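Home > Economics > National accounts

Do imports reduce GDP or not?

Posted by Odness
752 views

I am working through the expenditure identity, GDP = C + I + G + (X − M), for a small importing economy. The formula has a minus sign in front of M, and a report I was given to summarise says that a rise in imports of consumer goods "took 1.2 points off growth". My tutor says this is wrong but did not have time to explain. If a household buys an imported good and M goes up, GDP goes down by the formula. What am I missing? It also bothers me that the country in the report has hardly any manufacturing, so nearly everything in C must come from abroad.

Čestmír Zelenák

The minus sign is a correction. C, I and G are measured as total spending on final goods and services, and the statistician collecting them usually can't tell at that stage which goods were made at home. Imported goods are therefore already inside C (or I, or G). Subtracting M takes them out again. An imported good adds to C, the same amount is subtracted in M, and the net effect on GDP is zero.

It is easier with numbers. Suppose a retailer imports an item at a landed cost of 3000 in local currency and sells it to a household for 3752 in the same quarter. Ignore taxes for the moment.

C rises by 3752.
M rises by 3000.
GDP rises by 752, the trade margin.

The margin is domestic production: warehousing, shop staff, rent, profit. If the retailer pays a local haulier 151 out of that margin, the haulier's output is counted and the retailer's value added falls to 601. The total is still 752.

If the item is unsold at the end of the quarter, it goes into changes in inventories, which is part of I. I rises by 3000, M rises by 3000, GDP is unchanged. When it is sold in the next quarter, inventories fall by 3000, C rises by 3752, and the margin appears then.

As for "took 1.2 points off growth", the wording comes from contribution tables. They are arithmetically correct, but the negative import line must be read with the positive lines it offsets. A country with hardly any manufacturing can still have a large C. What it will normally have alongside that is a large M, and a current account that has to be financed by remittances, aid, borrowing or something else.

Dolton

Imports are bad for GDP, it's in the formula. If people bought local instead GDP would be higher so the report is right in practice.

Mousavi

Dolton's answer mixes up the accounting with a counterfactual. If a household switches 500 of spending from an imported good to a domestic one, and the domestic producer has spare capacity, GDP will be higher than otherwise. That is a claim about behaviour and capacity. The identity can't prove it either way. In a low-income economy with power cuts and few suppliers there may be no domestic version to switch to, and the import may be an input someone needs to produce anything at all.

One addition to the first answer. Import duties and VAT are included in GDP at market prices, through taxes less subsidies on products. If your report uses gross value added at basic prices they drop out, so check which measure it uses before you quote the growth rate.

Tags: gdp, imports, expenditure approach, inventories, trade margins
Shares: 12 | Comments: 3

Comments

Jerkau: The inventories step was the one I never understood. Does it work the same for government purchases?

Čestmír Zelenák: Yes. Imported medicines bought by a ministry go into G and M. Same cancellation.

Mousavi:

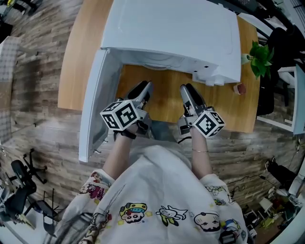

For the original poster, the other point to settle is whether a purchase belongs in C or I, as the imports cancel in either case but the composition of growth changes. The buyer and the use decide it, and the type of good does not. A white long-sleeved top with cartoon characters on it, bought by a household, is consumption under clothing and footwear. A table is household consumption if it goes in a kitchen and fixed capital formation if a firm buys it to work on for more than a year, subject to whatever minimum value the statistical office applies to small equipment. Dwellings are the main exception on the household side and always go in I.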